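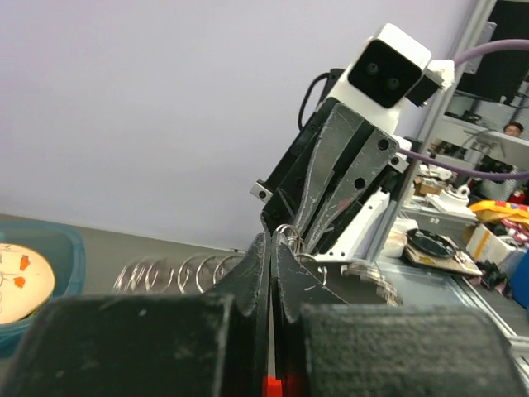 Two-arm robots learn to sort keys with fewer human demonstrations

Nov 5, 2021

A research group at the Bisenau laboratory has reported a new training method that lets a robot with two arms handle bundles of keys after learning from only 119 human demonstrations. The results were presented this week in a technical report, together with the recorded data.

The method has the name Nindora. It was developed in Bisenau together with Uvik, a small company which makes control software for laboratory robots. The work began in July of last year and was at first planned for cables only. Keys were added later, when the group wanted a task that is harder to see and harder to hold.

Keys on a ring are a difficult object for a machine. Each key can turn and slide, and when one is lifted the others move with it. A robot that has learned the exact position of a key will often close its fingers at a place where the key was a moment before. For this reason many earlier systems worked with single keys, laid flat and separated from each other.

The Nindora method divides the work between the two arms in a different way than is common. In most systems one program decides the movement of both arms at the same time. In the new method each arm has its own program, and the two programs exchange a short message on what they intend to do next. When one arm has a good grip, the other arm receives permission to pull, to turn or to move away. According to the report, this makes the learning easier, as each program has fewer possibilities to consider.

The demonstrations were given by operators who moved the arms by remote control. Each operator received the same written instruction but was free to choose the order of the steps. The group decided to keep also the slow and clumsy demonstrations. In an earlier version these were removed, and the trained robot then did not know how to continue after a bad grip.

Small cameras on the wrists provide most of the information for the programs. The choice of view has a price, because the fingers hide a part of the object exactly when the grip is made. With one key pinched upright between the fingers, as in the second picture, the wrist camera gets little more of it than a narrow metal blade and a thin strip of blue plastic, while the rings and the flat metal tag lie open to view at the left. The program must therefore remember what it saw before the fingers closed. Nindora keeps a short history of images for this purpose, and the report says that without the history the results became clearly worse.

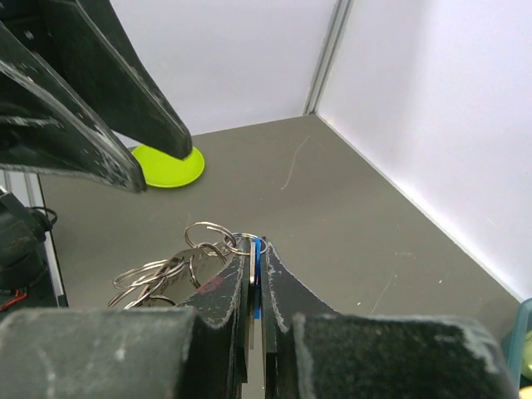

Testing was done with bundles that did not appear in the demonstrations. The robot was asked to take hold of one key and bring it into a position where it could be passed to the other arm. In the final test series it completed the task in 70 percent of the attempts. The older method, with one program for both arms, was trained on the same demonstrations and reached a result 20 percentage points lower. As the second picture shows, the two grippers can be busy at different things during the work: one clamps the key, and a fingertip of the other is at the rim of a round green object on the table. Such moments are of interest for the group, since a shared program often stopped one arm while the other was working.

The training itself took eight hours on one computer. The group names this as an important point for smaller laboratories, which cannot always pay for large computing time.

There are also limits. The most frequent failure was that the fingers closed on a ring and not on a key. Thin keys without a plastic head were more difficult than those with one, and strong reflections on the metal disturbed the choice of the grip point. The method was tested on one type of gripper only. The report does not say if the same programs can be used with softer or wider fingers without new demonstrations.

A second group, at the Henriques workshop for automation, will now repeat the tests with its own arms and its own bundles. The workshop is interested in the sorting of returned keys for rental buildings, a job which today is done by hand. If the repetition gives similar numbers, the two groups want to add a step in which a key is taken off its ring. This was tried in Bisenau already, but the split rings were too stiff for the fingers and the attempts were stopped.

The recorded demonstrations can be requested from the Bisenau laboratory for research use. Uvik will make the message part of the software available at a later date, after the interface has been documented.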